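Workshop notebook, September
Snack tray for the white table, fourth go at the dividers

Morning

Really pleased with this one. The tray came off the printer overnight and the dividers are finally standing up straight. Third version had the slats leaning like a tired fence, and every wrapper slid under the next one along. I've been calling the project Wudby in the file names and I'm going to keep doing that, even though the label on the shelf still says "bar holder thing".

Print notes before I forget them. File is wudby_2204, off-white filament from the opened Sqalli roll, the one in the dry box. Print time on the screen was 1169 minutes, longer than I'd like, but I slowed the outer walls right down after the last corner lifted. No lifting this time! All the corners are properly rounded and the rim has kept its flare. You can still feel the layers if you run a thumbnail along the wall. I like it, and I'm not sanding it.

The lower, scooped wall at the one end is the best change of the lot. In the old version you had to pinch a bar from above and drag it out past its neighbours. With the scoop you can get your fingers in at the bottom. I've also sloped the tops of the slats down toward the front, so the colour of each wrapper shows when you're standing at the table.

Spacing is the bit I fussed over. Nut bars are fat, the fruit ones are skinny, and the foil crimps at each end always stick out wider than the bar itself. I tried one even spacing for everything in version two and it was wrong for everything. Now there's a wider gap after the second slat and the rest are closer together. If somebody brings in those big double oat bars again they can lie on the bench, I'm not redesigning for them.

Weighed it on the parcel scale: 286 g. More than I guessed. The floor of the tray is thicker than it needs to be, could come down next time, but a bit of weight keeps it from skating when you pull a bar out one-handed.

Midday

Cleared the white table and wiped it with the citrus stuff. Worth doing properly, as plastic this pale picks up every speck of graphite in the place. There was a pencil line along the wood edging that has been there since the Olel shelving job, and it came off with an eraser and some patience. The edging could use a coat of oil while I'm thinking of it. It's gone dry along the left side and catches on sleeves.

First fit was a gold foil bar, upright in the wide gap.

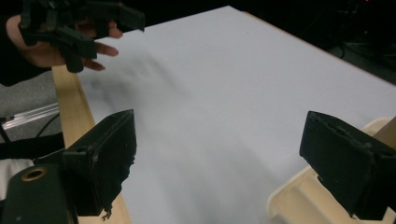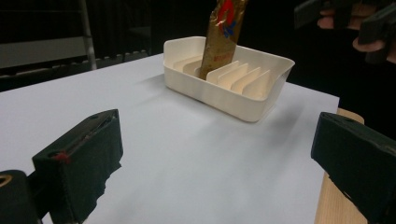 Next job is the tall bars. A long wrapper standing on end puts all its height above the rim, and I'd like to know how much of that the slats will put up with before it flops over sideways. My hunch is that the slats want to be a third taller at the back, keeping the slope at the front as it is. Cheap to test: I can print a single slat and tape it in beside an existing one before committing to another overnight run.

Also to try: a strip of thin cork under the base. We have offcuts in the Brakov drawer, left from the coaster batch, and one of them should be long enough without a join.

Afternoon

Drew the taller slat. Nine minutes of drawing and then much longer arguing with the fillet where it meets the floor. Ended up deleting the fillet and putting in a plain chamfer, and the slicer is much happier. Saved it as a separate part so the tray file stays untouched.

Had a thought about using the same layout for the sandpaper. Half sheets folded over would stand between slats beautifully, sorted by grit, with the grit number sticking up on a paper tab. It'd need a deeper tray and probably a closed end where the scoop is now. I'm quite excited about that one, the sandpaper drawer is a disgrace. Sketch is on the back of this page.

If you're taking the printer tonight, the Sqalli roll is getting low, so check before you start anything long. The new roll is under the bench, still sealed. Please write your start time on the board and leave the bed scraper on its hook.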